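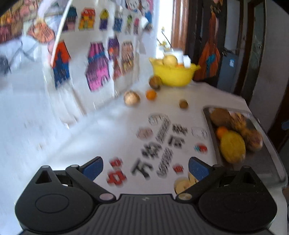 Equipment planning meeting, July
Present: Lợi Ninh (chair), Hậu Lưu (minutes), Cai, two members of the sorting group
Start: 14:00

1. Minutes of the last meeting
Accepted with one correction. The price from Skovik was written without shipping. The correct sum is with shipping included.

2. Hand-held grippers
Lợi reported on the state of the present units. The finger pads are the part which we replace most often, and we have 9 pads left in the drawer. It was asked if we should buy more pads now or wait until the new units are chosen, as the Jemitz pads do not fit on our fingers. Decided: buy one small pack now, not more than 200 dollars.

3. New units, comparison of offers
Two offers were received, from Jemitz and from Somix. Jemitz is cheaper for each unit, but the charger must be paid separately. Somix gives the charger and a longer warranty, and asks for payment in full before delivery. Cai prefers Somix because the handle is smaller and people with small hands become tired with the present model. Lợi would like to test both before any money is spent. Hậu will write to both firms and ask for a loan of one unit for two weeks.

4. Objects and table for the fruit task
The present set was discussed. The metal tray and the yellow bowl will be kept. Lợi said that the tray reflects the light from the window and asked for a second tray with a dull surface. The round fruits are good for practice of the grasp, but there should be more difference in size. The white paper on the table will be ordered in a wider roll.
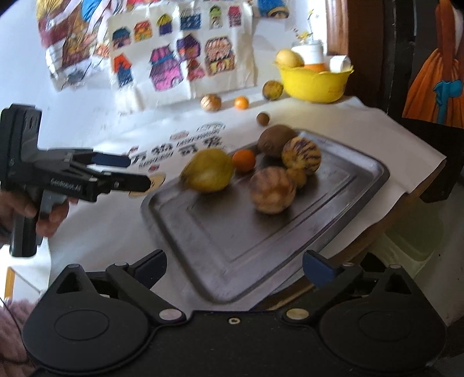
Page last changed: July, by H. Lưu

5. Budget
The sum left for this half of the year is 422 dollars for small items, after the pads are paid. Units are on a separate line and are not counted here. The tray and the paper will be taken from the small items. Cai asked whether cables can also be taken from it. Agreed, but each purchase must be written in the shared list on the same day.

6. Storage
The cases for the new units will need a shelf with a lock. Cai will measure the cabinet in the corridor and send the numbers to Hậu before an order is made.

7. Other matters
One member asked for a written instruction on how to clean the pads after work with cut fruit. Lợi has an old version and will correct it.

To do
Hậu: letters to Jemitz and Somix, order of pads
Lợi: cleaning instruction, choice of second tray
Cai: measurement of cabinet, price of paper roll

The next meeting will be fixed when both firms have answered.
End: 15:10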